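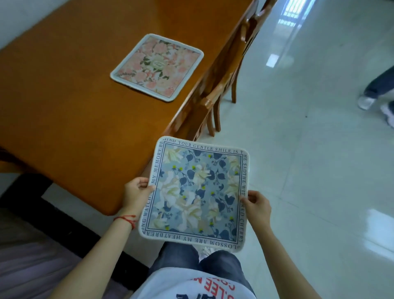 Trutmont paga por ver poner la mesa

La empresa reúne grabaciones de tareas domésticas hechas por personas para entrenar a su robot. De momento enseña muchas horas de vídeo y muy poco robot.

1 de enero de 2021

Trutmont cerró diciembre con 1571 grabaciones de gente haciendo cosas en su casa: colocar manteles individuales, doblar paños, arrimar sillas, recoger la mesa después de comer. Las graban los propios participantes, con una cámara a la altura de la cabeza, y la empresa las usa como ejemplos para un sistema de aprendizaje llamado Adano. La idea es que un brazo mecánico acabe haciendo lo mismo después de haber visto hacerlo a otros muchas veces.

La compañía presentó la cifra como un hito. Conviene leerla con calma. Una grabación, según las normas que Trutmont reparte a los participantes, puede durar menos de un minuto y contener una sola acción. Coger un mantelito, llevarlo a la mesa y dejarlo en su sitio cuenta como una. Volver a levantarlo y colocarlo otra vez cuenta como otra. El comunicado no dice cuántas de las 1571 son repeticiones de la misma tarea sobre la misma mesa, y a la pregunta enviada por esta redacción la empresa respondió que ese desglose "no está disponible en este momento".

Las tareas con tela son las que más interesan al equipo. Un vaso tiene siempre la misma forma; un mantel individual de borde mullido se dobla por donde quiere, se le levanta una esquina, cambia según por dónde se agarre. Una persona lo corrige sin pensarlo, con el pulgar encima y los demás dedos por debajo. Para una pinza es un problema bastante serio, y por eso se piden ejemplos con las dos manos y con piezas de distinto dibujo y color, para que el sistema no aprenda a reconocer un estampado cuando lo que se le pide es reconocer un mantel.

"Lo difícil es que la gente lo haga como lo hace siempre", explica Iara Henríquez, responsable de la recogida de datos. "En cuanto saben que se está grabando, se mueven despacio, alisan todo dos veces. Eso también se aprende, y después hay que quitarlo."

Henríquez admite que una parte del material se descarta, aunque no quiso precisar cuánto. Los motivos habituales, dice, son que las manos salgan del encuadre, que alguien tape la mesa o que el participante mire hacia otro lado mientras suelta el objeto. Que pase gente por detrás no invalida la toma. Las casas tienen gente, y a la empresa le conviene que el sistema se acostumbre.

Aquí empiezan las dudas menos técnicas. El consentimiento lo firma quien lleva la cámara. Los demás habitantes de la casa figuran en el documento como "terceros ocasionales", una fórmula que permite grabarlos siempre que no se les vea la cara y que deja en manos del participante avisarles. Trutmont asegura que revisa cada vídeo antes de incorporarlo al archivo. La revisión corre a cargo de 6 personas, que además etiquetan las acciones, comprueban el sonido y contestan los correos.

Tampoco está claro qué se obtiene a cambio. En la demostración que la empresa hizo para clientes en su local de Girton, el brazo tenía que colocar un mantel individual frente a una silla. De 5 intentos completó 2, con la mesa vacía, la luz fija y la pieza ya extendida al alcance de la pinza. En los otros tres la tela quedó torcida o resbaló antes de llegar. El vídeo promocional publicado después muestra uno de los intentos buenos, acelerado, sin que se indique en ninguna parte que lo está.

Sosa, la distribuidora de menaje que ha financiado parte de la recogida, se limita a decir que está "satisfecha con el avance". Su interés declarado es el montaje de mesas en hoteles y comedores, donde los muebles son iguales y los manteles también. No es fácil ver para qué le sirven entonces cientos de comedores particulares, cada uno con su mesa, sus reflejos en el suelo y su alfombra. Henríquez sostiene que la variedad hace más robusto el sistema incluso en lugares uniformes. Es una hipótesis razonable, pero Trutmont no ha publicado ninguna comparación que la respalde.

La segunda fase de la recogida añadirá platos y cubiertos. La empresa no ha dado fecha para una nueva demostración, y las bases para participantes siguen sin mencionar durante cuánto tiempo se conservarán las grabaciones.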